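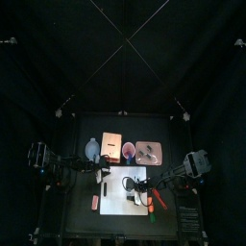 Every budget request for a two-arm robot cell has one big number at the top, and every one I've read treats that number as the price. I don't believe it. The arms are what the salesman quotes. You live with everything else.

Wullar's purchasing office sent its plan around in December: two cells for the Flerdale site, paid for out of one year's equipment money, with spare parts "to be reviewed." Reviewed by whom, and with what? A gripper finger wears down. Cables get tugged. If the spares line is blank on day one, the first broken part comes out of somebody's travel budget, and the cell sits there while the form goes through.

Then there's the sales talk. Tokarz and Vidness both bid, and both bids lean hard on how many kinds of objects their arms can handle. Fine. Put a cup, a box and a marker on a table and let me watch for a full shift, with your engineer out of the building. I want to know how many hours of our people's time go into setting the table back up. Neither bid has a line for that — neither even has a footnote.
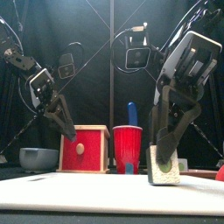 A reader at Flerdale wrote to say that I'm being unfair, that waiting for a perfect budget means never buying anything, and that a team learns what spares it needs only by running the thing.

Some of that is right. So buy one cell. Run it for four months, write down every part and every hour, and bring those pages to the next budget meeting. If the record looks good I'll vote for the second one. What I won't do is sign for two on the strength of a demo and a discount that runs out at the end of the quarter. Vendors find new discounts.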